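Bunholm Community Wardrobe
Minutes of the May general meeting

Held Wednesday evening in the upstairs room at Bunholm Hall. Mélanie Lachance chaired. Notes by Jamshid Shahbazi, who also brought the lemon bars (recipe on request, three people have already requested).

Start: 7:05 p.m.

1. Minutes of the last meeting

Accepted with one correction. The coat drive brought in 101 coats, and the old minutes had 110. Still a terrific result!

2. Spring swap: how it went

Mélanie opened with thanks to everyone who turned up early to put out the tables, and then went through the evening while it was still fresh in people's minds. Nearly 600 pieces came through the door and most of them left again with somebody new. The kids' shoes were gone in the first half hour. The denim table did so well that two people asked if we could run a denim-only night, and the room liked that idea a lot (see item 6).

Things to do differently next time:

The line at the front door backed up onto the steps. We will open the side door as well and check in drop-offs there, so people who are only browsing can walk straight in.

The fitting corner needs a second mirror. Lucky for us, one was offered on the spot, full length, with a stand.

The music was too loud near the checkout table and could not be heard at all at the back. Jamshid will move the speaker to the middle of the room.

Several people asked for a list of what we can't take. The list we have is old and still mentions VHS tapes. Mélanie will write a fresh one and keep it to half a page.

3. Money

The balance after the swap stands at $1,000 on the nose, which got a round of applause. We agreed to put $100 toward thread, needles and interfacing for the mending table and to leave the rest alone until the fall, when the hall rent comes due.

There was a short talk about whether to charge a small entry fee. Most people spoke against it. Donations at the door have covered the room every time so far, and a free evening brings in families who might otherwise stay home. Left as is.

4. Mending table

This was the longest item and the most fun. The mending table has gone from one person with a sewing box to a proper crowd, and at the swap there was a wait for it all evening. Zippers are the most common request by a mile, then hems, then moth holes in sweaters.

Jamshid showed the group a sweater he had darned in three bright colors, and it was passed all the way around the table and back. He would love to teach visible mending to anyone who wants it. It takes one evening to learn the basic weave, and after that it's practice and a good lamp. Sign-up sheet went around and filled one side and part of the other.

The Krasniqi, our older sewing machine, is skipping stitches again. It was cleaned and oiled before the swap and ran beautifully for most of the night. Agreed to try a new needle and a different bobbin before paying for a repair. The Zandum is running fine and will stay set up for straight seams and hems, with heavy fabric kept off it for now.

A question came up about leather. We don't have the needles or the know-how, so the answer stays no, but Mélanie will ask at the shoe repair place in Skarkora whether they might come and give a talk. Everyone would show up for that one!

5. Racks, hangers and storage

The storage closet is full and it's a happy problem. We talked about sorting by size first and by type second, which is how most people shop, and agreed to try it for the summer. Winter coats go into the lidded bins and up on the top shelf. Summer dresses and shirts come forward.

Hangers: we are mixing too many kinds. The thin wire ones bend under anything heavier than a blouse and leave bumps in the shoulders of knits. From now on the wire ones go back to the dry cleaner, and we keep plastic and wood. Sweaters get folded, always — a knit left hanging for a month never quite goes back to its own shape. 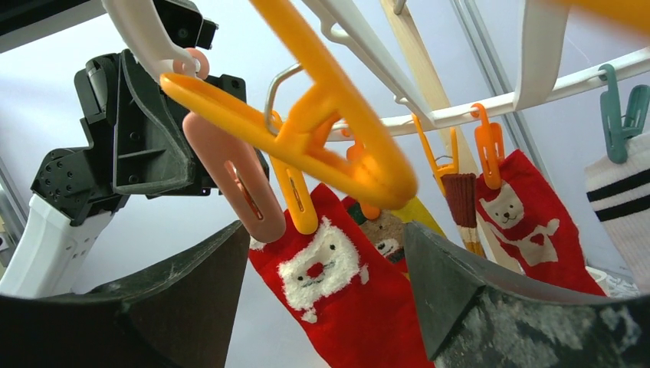 Color dots for the size system were also agreed. One dot per hanger, stuck on the neck just below the hook: green for small, yellow for medium, blue for large, and red for anything above that. Children's sizes stay on their own rack with age labels. A couple of people were worried about the dots peeling off in the heat of the closet, so we'll test a few first and look at them again at the next meeting.

Steaming came up too. The steamer takes a long time to warm up, and it's much easier to do a batch of shirts in one go than to keep turning it on for a single piece. Anything that needs steaming goes on the short rail by the window and gets done together before opening.

6. Coming up

Denim night. Yes from everybody. Mélanie will ask the hall for an evening in the summer. Ideas so far are a patch bar, a hemming station with the Zandum, and a box of odd legs and pockets for people who like to make bags. If you have old jeans that are past wearing, please hold on to them for us.

Visible mending class. Jamshid to teach, people from the sign-up sheet first. Bring one thing with a hole in it and a ball of yarn you like. The color does not have to match, and he would prefer that it didn't.

School costume box. The school in Skarkora has asked if we could lend out hats, vests and long skirts for their play. Warm agreement from the whole room, and at least two offers of truly awful ties. Items will be listed in the lending book and returned washed.

7. Any other business

Lost and found from the swap: one child's mitten, a reading glasses case (empty), and a very nice umbrella with a duck handle. All in the basket by the stairs.

The kettle needs descaling. Jamshid offered.

A thank-you card for the hall was passed around and signed.

Meeting closed at 8:40 p.m. The last lemon bar was split four ways.

Still to do

Mélanie: new list of what we can't take, denim night date, call to the shoe repair place.
Jamshid: speaker, kettle, new needle and bobbin for the Krasniqi, class details to everyone on the sheet.
Everyone: wire hangers into the box by the door, please.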